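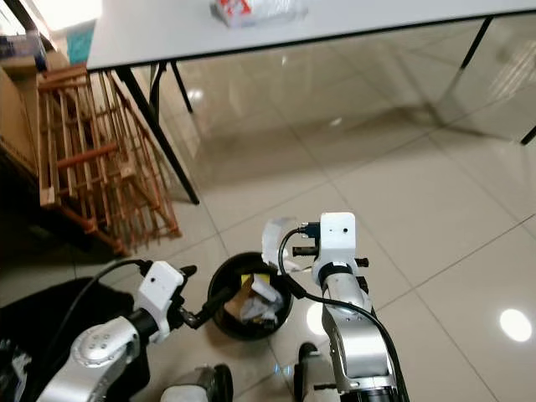
Clearing the Unpacking Table

A guide to packaging waste at the bench, from wrap to bin

By the Rizk workshop desk

Most small workrooms have a table where parcels are opened. It collects wrapping faster than any other surface in the building, and it is usually the last one to be cleared. The methods below apply to a single rectangular table, one open bin on the floor and a hard floor that can be swept. They suit a hobby room, a shipping corner or a shared shop.

Start with the table. A white top is a practical choice for unpacking, as clear film and pale tape are hard to see on it but screws, labels and dark fittings are not. Thin metal legs leave the floor beneath open to a broom. Storage under the top is best avoided. Anything kept there will fill with scraps that slide off the edge, and it takes the space where the bin could be pushed when the table is in use for other work.

The bin should be round, open and low enough to stand below the table edge. A lid slows the work and gets left off within a week. Black hides scuffs and stains. Gellemow, a packing shop that rearranged its back room in April, replaced two lidded bins with one open bin per table and now empties each of them at noon and again at closing.

Position matters more than capacity. A bin directly under the front edge gets kicked. One set a full step out can be reached from the table without bending over the top, and it can be walked around on either side. 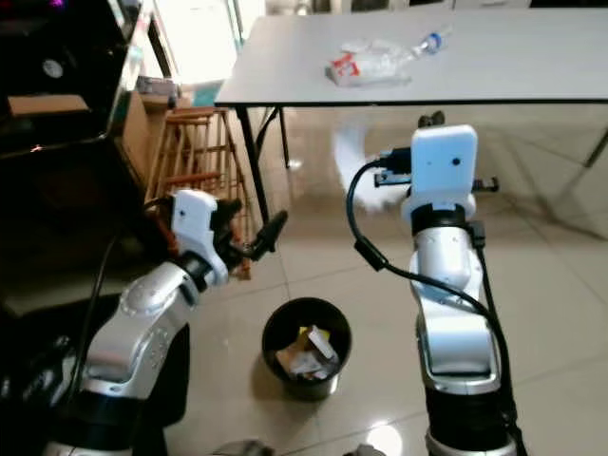 Paper, tissue-like scraps and a piece of cardboard fill the bin near the table.

Paper fills a bin by volume long before it fills it by weight. A loosely crumpled sheet holds mostly air. Flattening or folding each sheet once before it is dropped roughly follows the same rule as flattening a carton: the extra motion is short, and the bin lasts longer between trips. Cardboard pieces should go in on edge along the wall of the bin. Laid flat across the middle, they form a shelf and everything above it spills.

Where cardboard is collected separately, keep it out of the bin altogether. A large carton stood against the wall will take the flat pieces, and it can be broken down with its contents when full. Gellemow logged 1000 parcels before settling on this arrangement and found that cardboard was the main reason for early emptying.

Bubble wrap needs its own decision, made while it is still in the hand. Clean sheets large enough to cover a box are worth keeping. Small offcuts, sheets with tape across the bubbles and anything that has gone flat should be discarded. Before either, open the sheet fully and run a hand along the folds. Small parts and paper slips catch there and are easily thrown out with the wrap.

Retail boxes are handled last. Check that the box is empty, then read the label. If the item may be returned, the panel with the barcode has to stay whole, so cut on the opposite side.
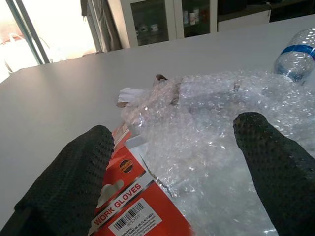

Films, Bags and Bottles

Clear plastic is the slowest material to sort. It clings, it does not stay folded, and it is often mistaken for an empty wrapper when something is still inside. Allum, which supplies bench fittings to small shops, recommends pressing each bag flat on the table before discarding it. The method is simple and catches most leftovers.

Drink bottles are a separate matter. They should not be on an unpacking table at all, but they will be. Give them a fixed place at the back corner, away from the film, and take them off at the end of the session. An empty bottle goes to recycling with the cap on or off according to local rules.

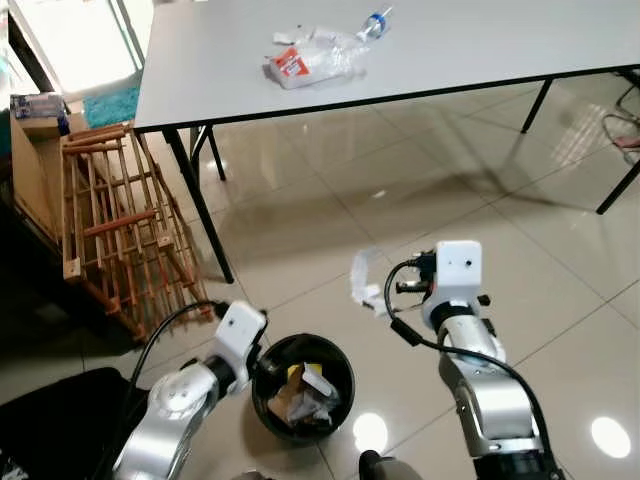
Clear wrapper and a small water bottle on the tabletop, with the bin on the tile below.

Finish with the floor. Glossy tile shows dust well when viewed at a low angle toward a window, and clear scraps are easiest to find in daylight. Sweep from the wall toward the bin, moving racks and boxes first if they are light enough to lift. The Zendamico shop marks its bin position with a small square of tape on the floor and returns the bin to it after each emptying.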